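**Cold diesel starts slowly, glow plugs or battery?**

Siv Nygård

My diesel estate starts badly in the morning.

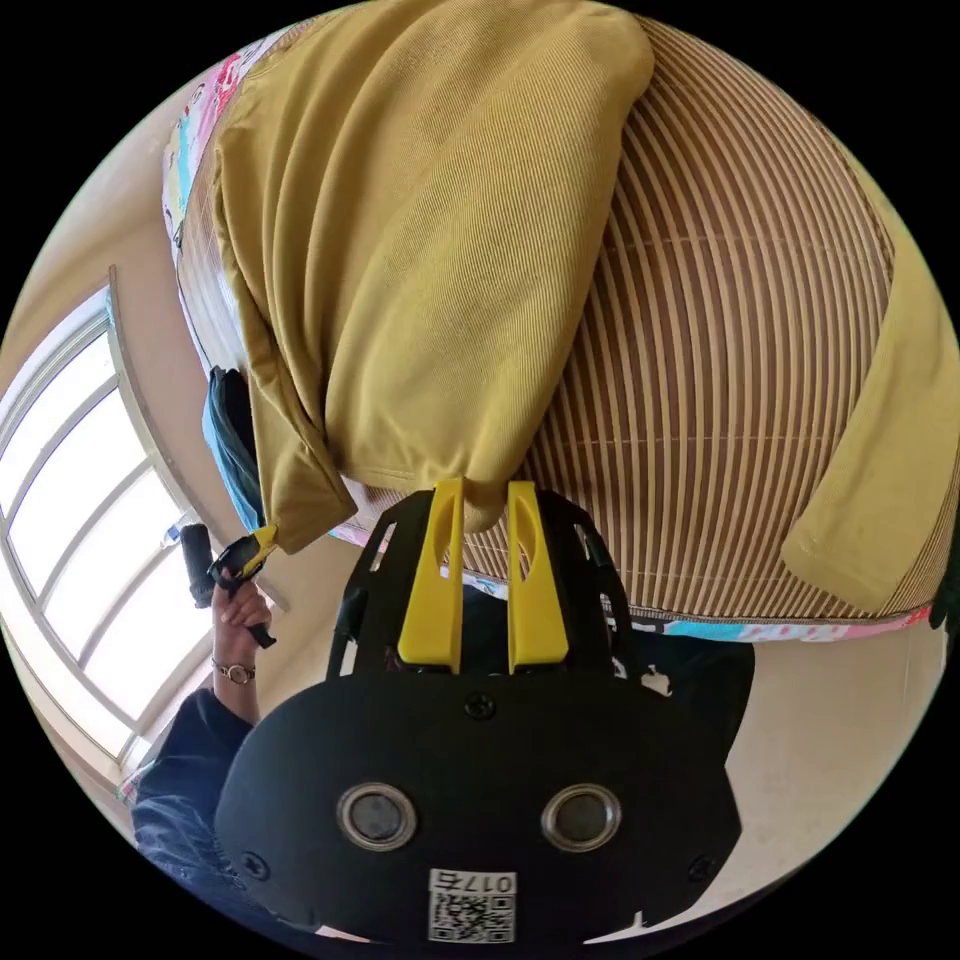
It turns for 7 seconds before it catches, and then it runs rough until the first traffic light. When the engine is warm there is no problem. The battery is 2 years old. Which part should I check first?

Shaohua Lu

Measure the resistance of each glow plug — one bad plug can be enough. Mine had two dead ones at 65,000 miles. Please check the relay also.

Harkeo

glow plugs. had same on my old van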